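Gredholm Shelf: a data card for post-collapse and far-future fiction

Print this page | E-mail this page | 19 shares

Gredholm Shelf is a hand-made catalogue of science fiction and fantasy set after things have gone badly wrong, or so far ahead that nobody remembers whether they did. It holds 1,331 entries, one per story or novel, and it is free to copy, sort, argue with and build on. We love these books and we want more people to find them!

What is in it

Each row is one work. A novel gets one row however many times it has been reprinted, and a story gets one row however many anthologies it has turned up in (some of them turn up in a lot). Linked stories are listed singly, then tied together with a cycle code, so you can read a fix-up novel the way it first came out in the magazines if you fancy it - and you should, it is a treat.

Columns:

- work_id: a plain number, never reused
- title: as printed in the first edition
- title_other: translated or changed titles, split by semicolons
- author: family name first
- form: story, novella, novel, cycle
- first_year: year of first publication, blank if we could not settle it
- language: language of first publication
- setting: free text, up to 500 characters
- cause: war, plague, flood, cold, machine, unknown, not told
- distance: how long after the event the tale begins, in years or a word such as "generations"
- cycle: code for linked works
- reader: initials of whoever read it for us

The cause column is the one people write in about. "Not told" means the author keeps it from us on purpose. "Unknown" means the characters do not know but the book hints. Yes, there is a grey area, and the notes file has a long and very happy quarrel about it.

How it was made

The shelf began with a box of Finnish and Swedish paperbacks that Anneli Suominen had been meaning to list for years. Pentti Nieminen typed up the first 213 rows one October, with the language column all in lower case, and we have kept it that way ever since. After that it grew by post, by loan and by a great deal of rummaging in Sivstead. 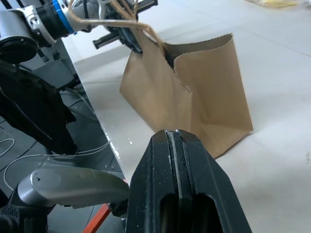

By Fionnuala Ó Riain, for the Gredholm Shelf
Filed under: Data, Reading lists

Every row has been read by at least one of us from start to finish. Settings are written fresh in our own words, with no blurbs copied in, and we try hard not to give away endings. Where a cause is only revealed late on, the row carries the mark SPOILER at the start of the setting field, so you can filter those out before you browse.

Dates come from the copyright page wherever we had the book in hand. Arvo Saarinen checked the Finnish titles against his own card index, and Alfredo Tiongson did the same for the Tagalog and Spanish ones, which brought in a batch of flood stories I had never heard of and now press on everyone I meet.

Files

shelf.csv - the whole catalogue, UTF-8, commas, quoted fields
cycles.csv - codes and reading orders
notes.txt - arguments, corrections, second thoughts
CHANGES - what moved and when

Open shelf.csv in any spreadsheet. If the Finnish letters come out as rubbish, import the file and pick UTF-8 by hand.

Known gaps

Nearly half the rows are works first published in English, far more than we would like. Comics and radio plays are left out. Children's books are thin, and roughly 500 short stories have no distance given, mostly where the tale gives no clue at all. Author names with more than one accepted spelling are listed under the one on the title page, so search twice.

Using it

Copy it, change it, print it for your reading group. Please name the Gredholm Shelf as your source and say if you have altered any rows. Vemov, the little search page Pentti wrote, runs on this same file and is a good place to see what the cycle codes can do.

Corrections

Send the work_id, the column and what it ought to say. A page number helps with anything in cause or distance. New titles are very welcome too, above all in languages we have missed.

7 comments | E-mail this page

This site uses cookies to remember your settings. OK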